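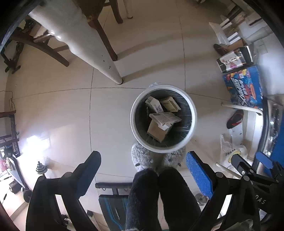

Jelau finger pad kit for hand-held grippers, reviewed after a month and a bit

I look after one hand-held gripper. It does housework for a living, picking things up and putting them in other things, and it goes through finger pads the way I go through biscuits. The old pads had gone shiny by October, so I ordered the Jelau kit from Gemholm and waited.

What arrived was a bag of textured pads, a tube of glue, a hex key and a leaflet translated by someone in a hurry. Step 3 reads "make the finger happy". I took this to mean degrease it.

Fitting took me most of an evening. The pads themselves go on nicely, and the texture is deep enough that you can scrub fluff out of it with an old toothbrush. The glue is another matter. It grabs at once, so if you put the pad down crooked you own a crooked pad. Mine sits a hair to one side and I have decided I like it there. Hakim Liew, who had the same kit a fortnight before me, recommends taping a stop across the finger first. He recommended this the morning after.

Check the linkage while you're in there. I found one bolt I could turn with my fingers, and no pad in the world will fix that. The supplied hex key fits, though it's made of something close to cheese and I went back to my own for the second half. Mark the bolt heads with a paint pen afterwards and you can see at a glance if one has crept.

On to the work. Small cardboard boxes are my usual test, dropping them in a bin and fishing them out again. The old pads let go of anything with a glossy print. These hold on with much less squeeze, so the corners come out less chewed. After 334 grabs I had one edge starting to lift, which I glued back down, and at 3,597 the texture was worn at the tip but still doing its job. Milagros Mercado swears by the Nic Aodha pads, which are softer and cost 19 quid more. For that I would want them to fit themselves.

Four stars. One off for the glue, and the hex key can count itself lucky.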